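Family costume for four, need opinions before I buy 600 more pom poms

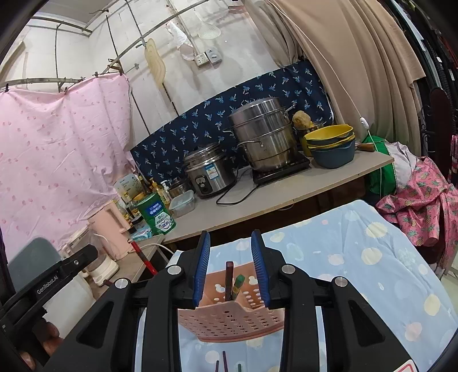 flutesstead_mama
OK so we are doing a sea creature theme this year and I'm already behind. My son is the jellyfish, my husband is the lighthouse keeper (he refuses to be a fish, I've tried), I'm the octopus, and the baby is going to be a little pink coral in the carrier. The coral is my problem. I've been hot gluing pom poms onto a onesie and I used up a bag of 600 and it still looks bald! Do I keep going or switch to felt? The parade on our street is Thursday at 4 and I have a regular job, so please be gentle.

Also, has anyone made octopus arms that don't drag? Mine are stuffed tights and they hit every doorframe in the house.

snipsandglue
Switch to felt. Cut long strips, fringe one side, roll them up and stitch the bottoms. They look so much like coral and the baby can't pull them off and eat them. Pom poms on a baby make me nervous.

Kgomotso Sithole
Going to disagree with snipsandglue a little. Pom poms are fine if they're on the hood and the back where little hands can't reach. I did a whole sheep that way for my niece. Felt rolls are pretty but they get heavy, and a heavy hood slides down over the eyes. We spent half of that party pushing it back up.

snipsandglue
Heavy? It's felt! And a hood full of pom poms is exactly where a kid sitting on somebody's lap will grab. Hot glue pops right off stretchy cotton too, I've seen it so many times. If you must use pom poms, sew them.

flutesstead_mama
Sewing 600 pom poms by Thursday, haha. I would cry.

Nermin Bozkurt
For the arms: run clear fishing line from one arm to the next and then up to your wrists. When you lift your hands the whole set comes up with you – it looks amazing and you can get through a door. Leave the bottom pair short and don't stuff the last few inches. I made mine from old purple leggings and I still have them in a bin somewhere.

maleo_dad
Lighthouse keeper husband here in spirit. Let the man have his beard and his yellow raincoat. I wore a shark head two years ago and couldn't hear anything anyone said to me all night.

flutesstead_mama
He does have the raincoat! He's very pleased with himself. Nermin, the fishing line is genius, I'm trying it tonight. Does it cut into your wrists?

Nermin Bozkurt
Tie it to a hair elastic and wear that. No marks at all.

Kgomotso Sithole
Could you do both on the coral? Felt on the body, pom poms just down the back seam, sewn on. You don't need to cover every inch if the onesie underneath is the same pink.

snipsandglue
I can live with that.

flutesstead_mama
OK, decision made. Felt rolls on the front and a stripe of sewn pom poms down the back, and I'm leaving the hood plain so nobody has to fight about it. I peeled one leg already and the glue came off in one big sheet, so yes, snipsandglue, you were right about stretchy cotton. Now my son says he wants to be a jellyfish that lights up. Does anyone know if those little battery string lights are OK inside a clear umbrella?

maleo_dad
We did that one. Tape the battery pack to the pole up near the top and run the lights along the ribs. Bring spare batteries!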